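January 27, 2026
Open afternoon at the Caline building, burger cell

Writing this up before I lose the scraps of paper. Went over after lunch with the Benmoussa lot, 40 people signed in at the door, far too many for that room. Stood at the back for the first run, got to the front for the second.

What they showed: one arm, one tray, ingredients stood on edge in clear holders on both sides. Arm picks a piece, lays it in the tray, goes back for the next. Ingredients are all fixed places, so no hunting about in a bin. I asked whether it would cope if someone moved a holder. Answer was "a bit", then they changed the subject. Fair enough, we would too.

Memano wrote the control side, Fliviron did the rails and holders. Memano's person did most of the talking, Fliviron's mostly stood by the table putting things back between runs. Reset is slow. Every piece has to go back upright in its slot the right way round, and that took longer than I'd like. Worth timing on ours.

Notes from the first run, from behind a tall man's shoulder:
- started late, 7 minutes of slides first
- arm quieter than ours by a long way
- one pause in mid air with nothing obvious wrong, then carried on
- somebody's phone went off, everyone blamed the robot

Second run, better view. Watched the fingers mostly. They taper, so they can get at a thin piece without knocking the one next to it. I want to try that shape on our sorting rig, the square pads we have now catch on everthing. Will ask if they'd share the drawing.
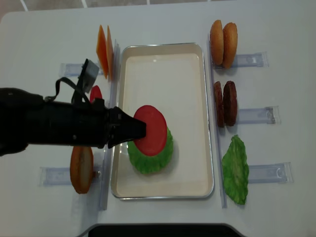 Gripper at the tomato slice, lettuce under it. Cheese in the top left holder, buns and patties over on the right.

Placing is the interesting bit. Slice on lettuce is a horrible target, wavy edges, nothing flat to line up to. Theirs ended up a touch to one side, leaf showing past it. Nobody in the room minded and I don't think a customer would. But they have no number for it. Asked what counts as a good placement and it's judged by eye, yes or no, by whoever is standing there. We should settle our own rule before we start logging or we'll have the same arguement as last January.

Other bits from the question session. They have 4,000 runs saved, mixed tasks, and wouldn't say how many are the burger. Cable on the wrist goes round the arm in a loop. Asked if it snags, told "not lately". Ours is tied down too tight, so try more slack. Holders are clear acrylic, and I asked if that bothers the sensor on the wrist. They said they'd tried others but didn't say which. Push them on this by email.

Lighting looked like plain room lights to me, soft shadows on the table, no lamps brought in that I spotted. We've spent a silly amount on lamps.

To do, mine unless someone grabs it:
- 2 spare rails, ask Fliviron for a price and lead time
- email Memano re holders and the pause in run one
- mock up tapered fingers, printed ones will do for now
- loosen wrist cable on the sorting rig, run it for a morning and see
- write down what "placed" means, one paragraph, pin it by the bench

Left my good pen there. Visitor badge still in coat pocket, needs posting back.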